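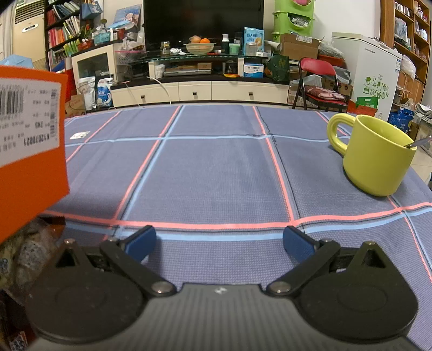
Background music that doesn't take over?

tinplate_owl
I'm writing up notes on old hand-drawn shorts for my blog and I can't get through a paragraph without some kind of music on. Film scores are no good, I end up following the story in my head. Has anyone found something that works for two or three hours? I've been using the Balance playlist on Cosance but it repeats after 40 minutes.

marlow66
Try piano versions of songs you already know. You stop noticing them after the first few.

quietreel
Disagree with marlow66. If I know the song I sing along, piano or not. I go for scores from cartoons I haven't seen. There's no scene attached to them so they're only music.

tinplate_owl
I hadn't thought of that. Any in particular?

quietreel
The Lila soundtrack. It's 75 minutes and there's only one vocal track, near the end. I skip it.

pepperbox
The vocal track is the best thing on it.

quietreel
It may be, but it has words and he's trying to write.

pepperbox
Words don't bother everybody. I wrote most of my college papers with talk radio on.

marlow66
Same playlist question from me - is the Balance one really only 40 minutes? I thought it was longer. Mine seems to go for most of the afternoon.

tinplate_owl
Mine starts over at 40. Maybe you have shuffle on, so it's harder to tell.

marlow66
Shuffle is on. OK, that explains it.

Khoo_fan
The Khoo shorts have good music if you can find it. Slow strings, some clarinet. Most of the pieces run under four minutes, so put a bunch in a list. The one from the winter short is too loud in the middle, leave that out.

quietreel
I'd leave out the train one too. It has sound effects mixed in.

Khoo_fan
Only on the older release. The one that came out in February has the music by itself.

quietreel
Didn't know that. I'll look for it.

pepperbox
What are the notes about, if you don't mind me asking? Backgrounds or character work?

tinplate_owl
Backgrounds mostly. How they reused painted skies and streets from one short to the next. I have roughly 20 pages and it needs to be a lot less before I post it.

pepperbox
Don't cut it, split it into parts. I'd read one a week.

marlow66
I'd rather have it in one piece. With series I forget what was in part one by the time I get to part three.

tinplate_owl
Will probably do two parts. Lila is on now, by the way. Got a page done and then stopped to look up who plays the flute, so it's going about as well as the others did.

quietreel
The credits are in the booklet, last page.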